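Polar wander

Polar wander is the movement of the Earth's axis of rotation relative to the solid surface of the planet. The term covers several different things, and older writing does not always keep them apart. In everyday use it may refer to the small yearly motion of the poles, to the slow drift measured over decades, or to large shifts inferred from ancient rocks. Geologists usually reserve "true polar wander" for a turning of the whole outer part of the Earth, crust and mantle together, with respect to the spin axis.

It should not be confused with precession, in which the direction of the axis in space changes while the poles stay in nearly the same place on the ground. It is also separate from the wandering of the magnetic poles, which depends on flow in the liquid outer core.

Background

A spinning body that is free to deform tends to settle with its extra mass near the equator. The Earth already has an equatorial bulge produced by its rotation, and this bulge gives the planet most of its stability. If mass is added or removed elsewhere, for example by the growth of an ice sheet or by the sinking of cold rock in the mantle, the balance changes slightly. The solid Earth then turns a little so that the added mass moves toward the equator. The bulge adjusts behind it.

The speed of the adjustment depends on how easily the mantle flows. A stiff mantle holds the old bulge in place and slows the motion. A softer one lets the bulge re-form quickly. Estimates of mantle viscosity differ, so the upper limit on the rate of true polar wander is also uncertain.

Early ideas

The possibility that the poles had moved was discussed widely in the nineteenth century. Fossil plants had been found in Arctic lands where no such plants could grow today, and a shift of the pole was one way to explain them. Physicists objected that a rigid Earth could not be moved far by any known force. The objection lost some of its weight once it was accepted that the interior yields slowly under stress.

Through the first half of the twentieth century the subject was tied up with the argument over continental drift. Both ideas explained the same evidence, namely that many places had once been at a different latitude. When plate tectonics became accepted in the 1960s, most of the old evidence for moving poles was reassigned to moving continents. True polar wander was then left as a correction, to be looked for once the motion of the plates had been removed. 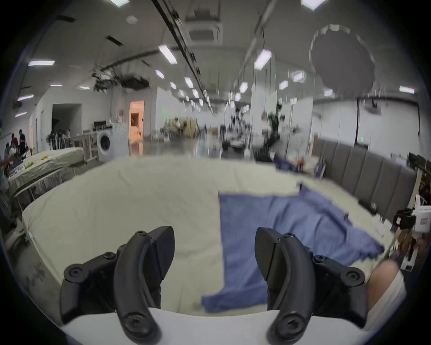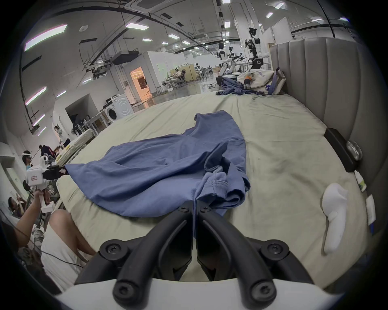
Evidence from rocks

When lava cools or fine sediment settles, magnetic grains in it can record the direction of the Earth's field. The tilt of that direction gives the latitude at which the rock formed. By sampling rocks of different ages from one continent, it is possible to plot a path showing where the pole appeared to be over time. This is called an apparent polar wander path. The word "apparent" is used because the path alone does not show whether the pole moved, the continent moved, or both.

To separate the two, paths from several continents are compared. Motion that is shared by all of them at the same time is a candidate for true polar wander. Motion seen on only one is assigned to the plate. The method works fairly well for the last 200 million years, for which the sea floor provides an independent record of how the plates moved. For older periods there is almost no surviving sea floor, and the results depend heavily on how the continents are reconstructed.

The Pratholm sequence

The Pratholm sequence is a set of thin limestone and shale beds that has been used as a test case. Samples from 149 levels were measured in the first survey. The lower part of the sequence gives a steady direction. Over a short interval in the middle, the direction swings by almost 30 degrees and then returns toward its earlier value. The original report treated the swing as a rapid episode of true polar wander.

Two objections have been raised. The first is that the beds may have been magnetized again long after they formed, which would make the recorded direction useless for this purpose. The second is that the ages of the beds are poorly known, so that an event described as rapid may have been spread over a much longer time. A later study of the Piltetti lavas, thought to be of similar age, found no matching swing. The lavas have gaps between flows, however, and a brief event could fall inside one of them.

The Rowbotham model

The Rowbotham model is a numerical treatment of the problem that follows the spin axis while dense material sinks through a layered mantle. It allows large shifts only when the difference between the two greatest moments of inertia is small. Under that condition a modest change in the mass distribution can carry the axis a long way. In most runs the axis stays within a few degrees of its starting point. The model has been criticized for leaving out the strength of the plates, which would be expected to resist any change in the shape of the bulge.

Present-day motion

The current position of the pole is tracked by radio telescopes, satellites and laser ranging. The largest parts of the motion are an annual term, driven by the seasonal movement of air and water, and the Chandler wobble, with a period of a little over 14 months. Beneath these is a slow drift, part of which is attributed to the continuing rise of land once covered by ice. Loss of ice from Greenland and changes in stored groundwater also contribute.

Terminology

"Crustal displacement" is sometimes used in popular books for a sudden slipping of the crust over the interior within a human lifetime or less. No mechanism for such an event is accepted by geophysicists, and it is not a synonym for true polar wander, which takes place over very long periods and involves the mantle as well as the crust.

See also

Chandler wobble
Apparent polar wander path
Paleomagnetism
Post-glacial rebound

Page last edited Feb 5, 2023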